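3.2 Premises and licensing

The club at Markavska Street occupied a basement of two rooms, let by the month from a furniture dealer. Membership stood at 249 in its first winter, although the door book suggests that no more than 40 people attended on most nights. Women made up the larger part of both lists (Kasten and Mabula, ch. 2). 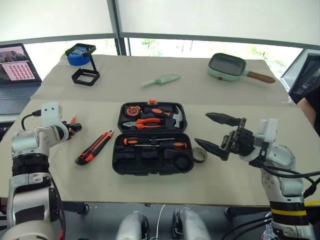 Figure 4. Open tool case on a paper-covered table. Photo: Corrado Ferraro.

Former members interviewed by Ondieki recalled the place mainly as somewhere to eat late. Poetry readings were held on Tuesday, and the back room was kept for private conversation - a use that later drew the attention of the licensing officers. The first complaint, made in June, concerned noise only. The second named the manager and alleged that the rooms were used for "improper meetings", a phrase that the magistrates repeated without defining it.

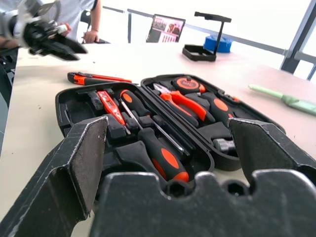
3.3 Closure and dispersal

The licence was withdrawn after two hearings, and the manager was fined 200 crowns. Barasa treats the closure as the end of the circle. The letters in the Palumbo papers point to a different reading: at least six members went on meeting in private flats, and the lending library passed to a bookshop trading under the name Imia.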